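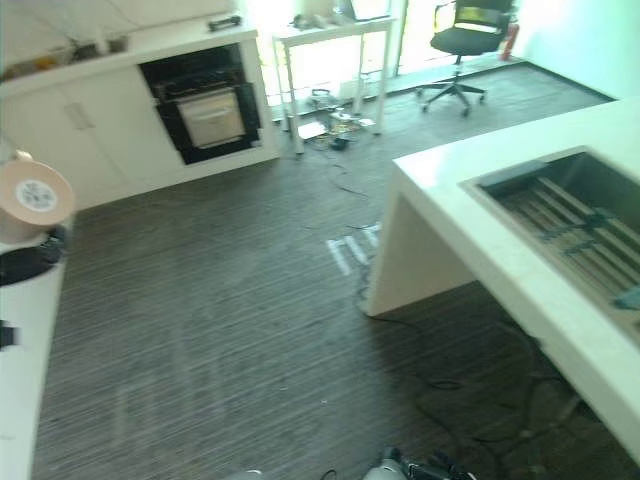 Fig. 1. Practice kitchen with white counter, oven unit and grey floor.

Interior Finishes, Unit 3: Surfaces in a working kitchen
Notes by Poppy Ellwood

In Unit 2 we spoke about colour. This time we look at how a surface behaves when light comes on it, and how much work it gives to the person who must clean it. Please read these notes before you do the Rislow exercise at the end.

3.1 Large surfaces first

A floor takes more of our attention than we expect. A dark grey floor with fine streaks, as in Fig. 1, hides small marks quite well, but pale crumbs and flour can be seen on it from far. With white cupboards the difference is strong. Some clients like this and some find it cold. Ask them early, when a change is still cheap.

The daylight in Fig. 1 is bright near the office chair. When you make your plan, mark the side of the window before you choose any finish. A sample which looks calm under the lamp in the shop can look very different beside the glass.

Cables are also part of the floor plan. If a table with a laptop has to stand in the kitchen, draw the socket near it and keep the cable away from the walking path.

3.2 Matte, satin, gloss

Use these words carefully in your report. Matte gives almost no reflection. Satin gives a soft one, with edges that are not clear. Gloss gives a sharp one. On black material the three are easier to compare than on white, and a texture makes the comparison easier again: a small pattern breaks the light into points. 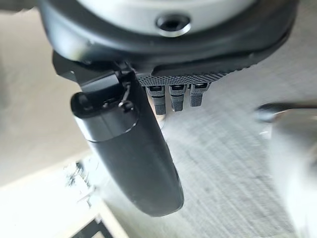
Fig. 2. Black gripper parts from close, smooth finger and textured plate.

A fine pattern holds dust and grease longer than a smooth face. For handles and worktops you should write in the report both how the surface looks and how it is to be wiped.

3.3 Exercise

Take the Rislow sheet and choose 2 finishes for an island counter with a recessed sink. For each one write:
- the name of the finish and its degree of gloss
- how it looks near the window and far from it
- how it should be cleaned

The maximum is 133 words for each finish. You have 90 minutes. Students who use the Merkaser sample box, please put the pieces back in the same order.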